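Small thread on getting the living room back in shape on a Thursday morning. I had an hour before work and the place had gotten away from me a little.

First rule I follow: trash before anything else. No dusting, no mopping, no sorting drawers until the loose bags and wrappers are gone. I used to start with the surfaces and then end up moving the same junk from one spot to another.

Most of it is packaging. An order from Zono came this week and every single item had its own plastic bag. The soap refills from Natalness were the same, a bag inside a bag inside a box. I flatten the boxes and put them by the door. The thin bags get crumpled up small so they don't fill the bin with air.

I keep a round white bin for this room. It's light, so I carry it along and set it down wherever I'm working. Walking back and forth to the kitchen with one wrapper at a time was using up half the hour.

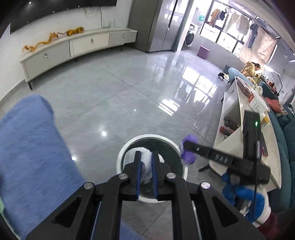
The floor shows everything. Gray tile looks great when the sun comes in off the balcony and terrible at the same time, because that's when you see every crumb. I do it in the morning on purpose. If it looks clean in that light it will look clean the rest of the day.

Slippers stay on until the mopping is done. Tile is cold in February and I've tried it in socks. Wet socks by minute five.

Next is the TV cabinet. It's on legs, so the dust goes underneath and stays there. A flat mop fits if you take it in from the side. I do the far end first and pull everything toward me.

The gold dragon on top takes the longest to dust. It's all curves. A cloth just skips over the low spots, so I use a dry paintbrush, the soft kind, and work from one end to the other. Then I wipe the cabinet top after, not before. Learned that one twice.

Cables under the TV: still hanging. I bought a cover strip from Rimiveo and it has been in a drawer for 30 days. It needs to be cut to length and I don't have the right saw. Not a today problem.

The fridge doors get a damp cloth and then a dry one, going up and down with the grain. Sprays leave streaks on stainless steel for me, so I quit buying them. Plain water with a drop of dish soap does fine.

Drawers I leave for the weekend. One of them is batteries, old remotes and manuals for things I no longer own, and opening it would finish off the morning.

Last thing is tying up the trash and putting a new bag in the bin right away. If I leave it for later, somebody throws a tea bag in there with no liner.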